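Shop > Bedroom > Mats and Throws > Drina Striped Bed Mat

Drina Striped Bed Mat

9 January 2018
By Ebere Chukwu

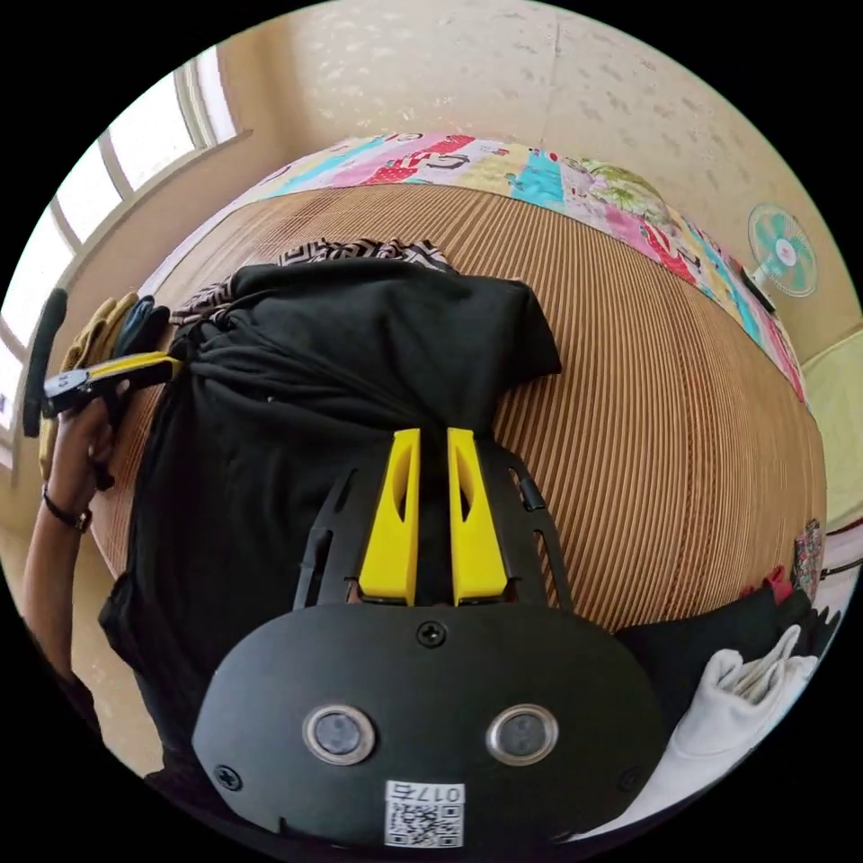
The striped mat in tan and white, on the bed.

I've been sleeping on a mat like the Drina since August, and I'm not going back to a plain sheet over a sweaty mattress. If you've never had one, a bed mat goes on top of your fitted sheet (or straight onto the mattress, if you're like my brother) and gives you a flatter, cooler surface to lie on. Lots of us grew up with them. I'd forgotten how much I liked mine until I found a rolled-up one at my aunt's house and pinched it for the spare room!

The Drina comes in single and double. It's a cotton mix, woven fairly tight, and the stripes go all the way through, so you can flip it over when one side starts looking tired. I turn mine every couple of weeks, whenever I remember. The single weighs a bit less than a bath sheet and the double is heavier than you'd expect - get somebody to take the other end the first time you put it on.

Sizes: the single is 95 cm wide and suits a normal single bed with a little spare down each side. The double fits most doubles, but if your mattress is one of those very deep ones, please measure before you order. We get more returns over this than anything else, and I hate seeing them come back.

It arrives rolled and it will want to stay rolled. Lay it out, put something heavy at each end and leave it overnight. Don't iron it. I did, and the edge went wavy and has never forgiven me.

Washing is easy enough. Cool wash, no softener, then dry it flat or over two lines. One line leaves a ridge down the middle and you will feel it at three in the morning. Spills come off with a damp cloth if you're quick. Coffee I can't promise anything about.

We stock the Bako as well, and people often ask me which is better. The Bako is thicker and softer and I'd pick it for a child's bed or for the floor. For summer, or if you run hot like me, go for the Drina. The Trustel is our cheapest and it's fine for camping, though the binding does fray after a season or two.

The single is £18 and you can add a Stultoder storage strap for £2, handy if you only want the mat out in warm weather. Doubles are made in smaller batches, so drop me a line and I'll tell you when the next lot is due in. Both sizes come in the tan and white, and there's a blue one on the way that I've already got my eye on.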